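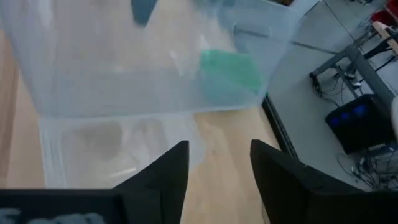

The second quarter at Budanthorpe went mostly on upkeep, and I'm delighted with where the Henska cell has ended up. We came into April with a grip that drifted a little further out each week, and we go into the summer with one that holds. The wrist camera was re-seated and calibrated again from scratch, and the view from it now takes in both black fingers with the frosted bin beyond them, so the operator can judge the gap between the tips without leaving the desk. It has made the morning check so much quicker!

Since the last report the cell has logged 2,824 picks. The old finger screws worked loose after about 300, which is why we now check them at the start of every shift with the Pennington torque driver your grant paid for. We had 89 stoppages in April and May together. Most came down to one worn connector, replaced in June, and the cell then ran 257 picks before it needed anyone's attention – our best stretch so far.

We also rewrote the set-up sheet. Containers go out first, then both arms are brought in slowly by hand control, and only then does the Grakby software take over. 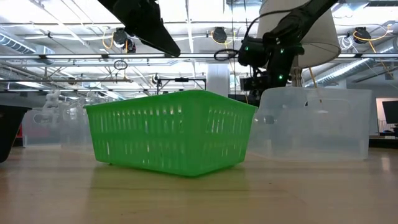
Green basket and frosted bin on the table, with the gripper over the bin.

Still to do: a spare set of fingers (on order), a proper label for every cable, and a second person trained to do the calibration. None of this needs extra money. We would like to move the remaining travel budget into spare connectors, if you are happy with that, and can send a revised sheet in the same format as before.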